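Tollau Two-Arm Recording Station

Price: 2189 per month, operator hours not included
Delivery: 30 days after order

The Tollau station is a complete workplace for recording demonstrations with two arms. You receive it mounted and calibrated, so your team can begin with the first task on the same day. Both arms sit on one common rail, and the distance between them stays the same from one recording to the next. This is important when you want to mix data from several stations.

Each demonstration is made by a trained operator with a pair of leader arms. One shift gives about 60 good episodes of a household task, such as holding a whiteboard with one gripper while the other stays free for the next step. Bad episodes are kept also, but they are marked separately. 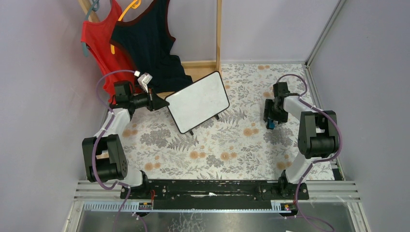
The floor sheet and the background objects can be changed in few minutes. We recommend to change them often – a model that has seen only one plain floor will have difficulties in a real home. Our customer Winevico ordered 940 episodes in April, and the sheet was changed after every 30.

Included: two arms with grippers, rail, enclosure, recording software Chaiyaporn, one day of training in Kistville or at your place.

Not included: objects for the tasks, computer for model training.

For an offer please write to Paloma Blackwood, sales – she answers also technical questions.

Page updated Sep 3, 2024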